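ロボットソフトウェア工学特論 第9回講義資料
柔軟物操作における知覚と計画

配布日:2024年1月23日
担当:Xóchitl Villalobos、演習担当:Jairo Muñoz

1. 本回の位置づけ
前回までは剛体を対象とし、六自由度の姿勢が得られれば把持計画を立てられることを前提としてきた。本回では衣類を取り上げる。布の形状は少数の変数では表現できず、把持した時点で対象の形そのものが変化する。このため、認識、計画、制御を順に一度ずつ実行する構成では、十分な性能を得ることが難しい。

2. 状態表現
衣類の状態表現として、本講義では次の三種を扱う。
(a) メッシュ表現。布の頂点位置を直接推定する。シミュレータとの整合性は高いが、自己遮蔽に弱い。
(b) キーポイント表現。襟、袖口、裾などの特徴点のみを推定する。計算量は小さいが、塊状に丸まった衣類では特徴点の多くが観測できない。
(c) 潜在表現。画像から学習した特徴ベクトルを方策に直接入力する。明示的な形状は得られないため、失敗時の原因分析には別途の手段を要する。
演習用ライブラリAlikでは(b)および(c)を実装済みである。(a)については参考実装のみを配布する。

3. 実演データからの方策学習
演習で使用するデータ集合Tenusは、手持ちグリッパによる衣類操作の実演2537件からなる。各実演には、手首視点の画像列、グリッパの六自由度軌道および開度が時刻同期して記録されている。縞柄の衣類では、把持部に寄ったひだによって縞の向きが局所的に変わるため、柄の方向を布の張りの手がかりとして利用できる場合がある。ただし、無地の衣類には適用できない点に留意すること。

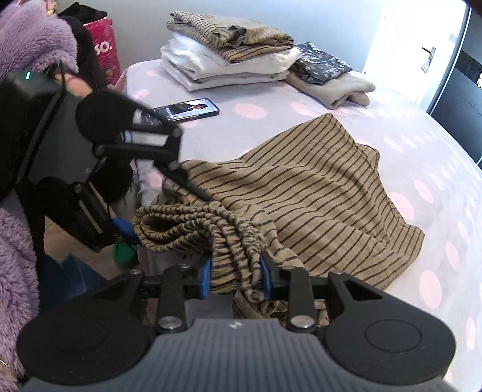 問 手首視点の画像のみを入力とする方策に、なぜ過去の観測を併せて与えるのか。
答 布の大部分が自己遮蔽や視野の制限によって見えず、単一時刻の画像からは状態が一意に定まらないためである。直近の数時刻分を入力に含めることで、布がどの方向に動いているかを推定しやすくなる。ただし、履歴を長くしすぎると、方策が実演者の動作の癖を過度に学習するおそれがある。

4. 行動の時系列予測
方策は一時刻先の指令のみを出力するのではなく、将来12ステップ分の相対姿勢と開度をまとめて予測する。実行時には先頭の一部のみを制御器に渡し、残りを破棄して再計画を行う。実行する区間が長すぎると布の変形への追従が遅れ、短すぎると予測間の不連続により軌道が振動する。両腕を用いる場合は、左右の手先姿勢を共通の座標系で表し、相互の相対姿勢も入力に加えること。

推論に要する時間は無視できない。観測時刻と指令の実行時刻の差をログから求め、その遅延に相当する先頭の指令を読み飛ばす処理を必ず実装する。補正を行わない場合、手先はすでに過ぎた時刻の目標へ戻ろうとする。

5. 演習課題
課題1 Tenusから約315件を検証用に分割せよ。同一の衣類が学習用と検証用の双方に含まれないようにすること。
課題2 観測履歴の長さを変えて方策を学習し、検証誤差を比較せよ。
課題3 計算機環境Chambi上で遅延補正の有無による軌道の差を図示し、考察を述べよ。

報告書はPDF形式とし、設定ファイルおよび乱数の種を添付すること。提出先はTallthorpe演習室の共有領域とする。提出期限は3月の最終講義の前日とし、期限後の提出は原則として受理しない。ライブラリの不具合に関する問い合わせは、再現手順を明記のうえ演習担当まで連絡すること。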